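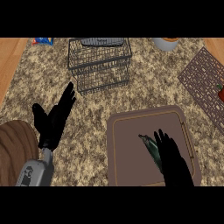
According to one Zundby owner, the left deck drifts flat after an hour of playing unless the pitch fader is calibrated from cold. The procedure below allows for this.

4.3 Calibrating the pitch faders (Hudec 200 mixer with Zundby decks)

Calibrate before first use and after any firmware update. Allow 11 minutes per deck.

1. Switch off both decks and turn the master level fully down.
2. Connect each deck to its own phono input. Fasten the ground wire to the centre post.
3. Hold CUE and switch on the left deck. The display shows CAL.
4. Move the fader to the top stop, then the bottom stop, then the centre detent. Press CUE at each position.
5. Play a reference track of known tempo. The counter should settle at 119 BPM if the Tirkholm test pressing is used.
6. Repeat steps 3 to 5 for the right deck.

Note: Older units store the centre value only — the end stops must be set again whenever the colour of the pitch lamp changes from green to amber.

Caution: Do not lift the tonearm while CAL is displayed. The motor may start without warning.

If the counter reads nearly 179 on the test pressing, the deck is set to 45 rpm. Select 33 and repeat step 5.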